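Section 3: Your First Chore (Clearing a Plate)

Okay, you've got Cikudia installed and the kitchen loaded, so let's give the arm something to do! I always start people on the plate, mostly so they find out early how hard a plate is.

1. Open the kitchen and pick "Clear plate" from the chore list.
2. Set the speed to 66. I know, the slider goes higher. Leave it alone for now.
3. Bring the gripper down near the rim.
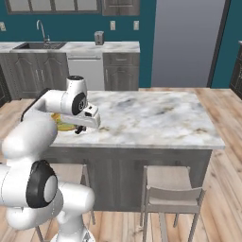
Fig. 3-1. Gripper low over the marble, close to the dish.

Note: don't fuss over a perfect starting spot. Hannelore Kuhlmann and I ran this chore 300 times and small changes in the start hardly mattered (the speed did, a lot).

4. Now try it from the top. Raise the wrist, swing over the plate and point the fingers straight down.

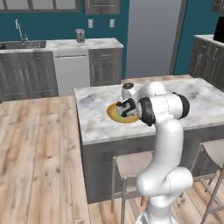
Render: Elin Jenkins / Starner kitchen set

From up there you have a nice clear path and a rotten grip, as a plate is much wider than the fingers can open. Go back to the rim before you press Close.

CAUTION: Never copy these settings straight to a real arm. Real plates chip, and so do countertops.

5. Save your run, then press Repeat and go get a coffee. I like to come back and read the log from the bottom up,

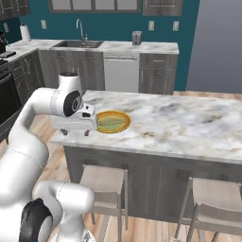 where the failed tries are grouped by cause. Mine were nearly all slips at the rim, and your list will probably look a lot like it.

6. Switch to the wrist view and check your angle before you change anything else.

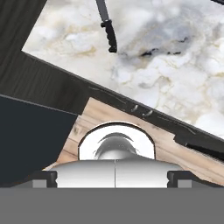
Gus Thibodeaux: I'd still clear my own table. Mine took 438 tries to learn one plate, and then I swapped in a bowl and it was lost again.

Fair enough, Gus! I wouldn't hand over my dishes yet either. Bowls are in Section 4, and you'll want to turn the speed down again before you start.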